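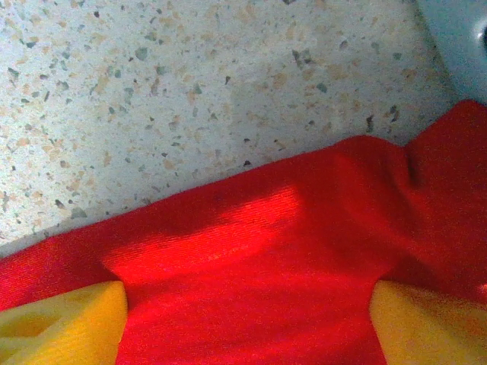
7 Aug 2023

Early shift. Left the apartment at ten to five and was on the counter side by half past. Magdy Zaki had already unlocked and put the coffee on.

We are in the second month with the arms now. The contract kitchens at Hurnatden got 2 of them in July, one for wiping and cloth handling, one for the tray line. The tray one is down again. Bouchra called Trurum before six and got the recording, then called at eight and got a man who asked her to turn it off and on. She had done that.

The cloth one ran all morning. I was on it with Natália, which means she stands at the screen and I do the corners and the edge by the basin, where it still gets confused. Red cloths only this week. The blue ones are locked in the cupboard until the new settings come. I asked if we could at least use up the old gray ones by hand and the answer was no, one color for everybody, so the bins don't get mixed.

My sheet said 158 surfaces for the shift. Before July it would have been 74 for one person, and I would have done them all with my own arms. I notice it in my shoulder. It doesn't hurt when I get up now, and I should write that down because I complain about the rest. My feet are worse. You stand still more, and the floor by the screen is bare concrete. Asked Bouchra for a mat. She wrote it in the book.

What I don't like is the waiting. When you wipe a counter yourself you are finished when you are finished. With the arm you watch it take hold of the cloth, let go, take hold again, and you are not supposed to reach in. Twice I nearly did. Natália is better at it. She says she thinks about her shopping.

Long talk at break. Stanisława Głowacki has been moved to nights at the El Fassi building, where there are no arms yet. She asked for it. She has done this work longer than any of us and she didn't want to take the screen course. Hicham Helmy took it and passed, and he gets 41 cents more an hour, but he also gets the phone calls at home. He had one on his daughter's birthday. I haven't decided. The next course is at Kuvia and it is three evenings, and the bus back from there is bad after nine.

No hours cut so far. Bouchra says none planned. I believe that she believes it.

Clocked out at half past one. Bought onions, bread, washing powder. Slept an hour. Must call the dentist tomorrow and ask Magdy for my good gloves back.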